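The Ferry Money

Fadime had the envelope in her coat. 700, all in small bills, and the ferry to Kimen left at 5. She'd been walking since the bakery. Feet wet. No hat.

"You're not going," Tuncay had said that morning, not even turning from the stove. Not a question. She let the eggs burn.

April, and still that wind off the water. She passed the bait shop, the shut-up hotel, the bench where her father used to sit and argue about soccer with anyone who slowed down. Didn't look at it. Looked at it.
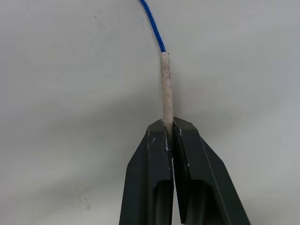 The ticket window was closed. Of course. Berkay was behind the glass anyway, back turned, swearing at the radio, and she knocked until he came. There was a thin cable in a dark gray gripper, pinched down near the end, and the gripper kept hold of it the whole time they talked, like it might get away. "Last boat's full," he said. Then he saw the envelope. Then her face.

"Your brother know?"

"He knows."

"He know about the money?"

She pushed it thru the slot. Half of it was Tuncay's, or he would say so. Their father never wrote anything down - just said split it, be nice, and died in the night with the lamp on.

Berkay counted out one fare and slid the rest back. Wouldn't look at her now.

"Stand by the rail," he said. "Nobody checks the rail."

The horn went. She ran, the envelope still open in her hand, and behind her somebody was calling her name. Tuncay, maybe. The ramp was alredy moving.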